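Speaker notes: Choosing and maintaining stone-look work surfaces in shared kitchens
Session 4, Etley training room
Revised 2021-06-14

Slide 1. Title
Wait for the door to close. State the scope: countertops only. Floors and wall tile are in session 6. The handout has the cleaning table on the back page, so the audience does not need to copy it down.

Slide 2. Four material groups
Natural stone, engineered quartz, solid surface, laminate. Any of the four can be sold with a marble pattern. The pattern is no guide to care. Ask the group to think of the counter they use most and whether they know which group it belongs to. Take two or three answers, then move on.

Slide 3. Natural stone
Marble is mostly calcium carbonate. Acid dissolves it. Lemon juice, vinegar and many bathroom cleaners leave a dull spot called an etch. An etch is a change in the stone itself, so a sealer does not prevent it. Granite resists acid far better but can still take up oil if the sealer has worn off.
Repeat the difference between a stain and an etch. This was the most common error on the April feedback forms.

Slide 4. Engineered quartz
Crushed mineral bound with resin. Does not need sealing. The resin is the weak part: a pan straight from the burner can discolor it, and strong alkaline cleaners dull the finish. Mention trivets here. The Visex site had three scorched sections, all next to the range.

Slide 5. Solid surface and laminate
Solid surface scratches easily, but the scratches can be sanded out because the color runs through the full thickness. Laminate has a thin printed layer over a core. Once that layer is cut through, water reaches the core and the edge swells. Joints near the sink should be checked first.

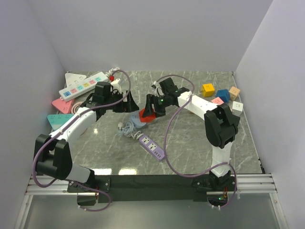

Can the same cleaner be used on every surface in the building?
A neutral detergent at normal dilution is suitable for all four groups. Problems start with descalers, bleach and scouring powder, and those should be kept out of the general supply closet.

Slide 6. Water drop test
Place a spoonful of water on clean, dry stone. Leave it for 15 minutes and wipe. A dark patch means water is getting in and the sealer should be renewed. Test near the sink and again at the far end of the counter – wear is seldom even. The test applies to natural stone only. On laminate it shows nothing useful.

Slide 7. Cost over time
Figures are from the Frota survey, which covered 145 kitchens. Of these, 99 had no written record of what the counter was made of. Repair requests for the year came to nearly 200. Do not read out the regional split; it is in the handout.
If asked about price per square foot, say that the survey did not collect it.

Slide 8. Record keeping
One line per counter: room, material, supplier, date installed, date last sealed. Tritonon sheets have a column for the batch code. Fill it in at delivery, as the label is usually thrown out with the packing. A later patch from a different batch may not match in color.

Slide 9. Common faults
Chips at the front edge: fill with color-matched resin, let cure, scrape level.
White haze around the faucet: hard water deposit. On quartz, use a plastic scraper first. On marble, no descaler of any kind.
Open seams: dry fully before resealing – overnight with a fan is normally enough.

Slide 10. Questions
Leave ten minutes. If there are none, go back to slide 3 and ask someone to explain etching in their own words. Pass the sample tiles along the rows and collect them before the break. The marble sample has a loose corner.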